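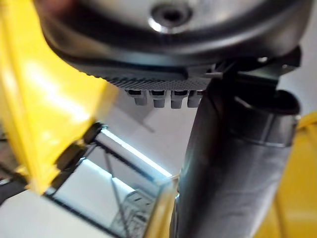

Figure 4. Yellow fingers either side of the work area, with the knurled band and its row of pegs between them.

4. Working close to delicate parts

Now for the fun part! Once your Skanel gripper is calibrated, you can start bringing it in near real equipment. Tight spaces are where good habits pay off, so please read this section right through before you press Start.

Before you begin

1. Walk around the cell and check that the emergency stop is within easy reach of whoever is running the job.
2. Wipe both fingers with a dry, lint-free cloth. Dust on the grip faces changes how they hold.
3. Open the Morna panel and set the speed to Slow. Leave it there for every first approach, even on a job you know by heart.
4. Set the grip force to level 2. You can go higher later, up to level 8.

Making the approach

5. Jog the arm to a spot well clear of the part and stop. Look at the wrist camera view and find anything that sticks out — pegs, brackets, collars, knobs.
6. Line up the fingers so there is a gap on both sides. If one finger looks closer than the other, back out and try again.
7. Move in with short jogs, looking up at the cell between each one. The camera is a wonderful helper, but it can't show you what the elbow is doing.
8. Close the fingers gently and wait for the steady green light on the panel.

CAUTION: Never reach between the fingers while the drive is on, even if the arm is standing still. Press Hold, switch the drive off, then put your hand in.

CAUTION: Keep the fingers away from clear panels and covers. Reflections can fool the depth reading, so set a no-go zone by hand (see Section 6, Dullero Zones).

Note: Bright lights inside a cell can wash out the camera view. Turn the exposure down one step at a time until edges look crisp again.

Looking after the fingers

Swap the finger pads after 3000 cycles, or sooner if you find nicks. Write the change in the cell log along with your initials. A well-kept log is a real pleasure to work from when you're tracking down a slipping grip!

Next: Section 5, Saving your approach as a program.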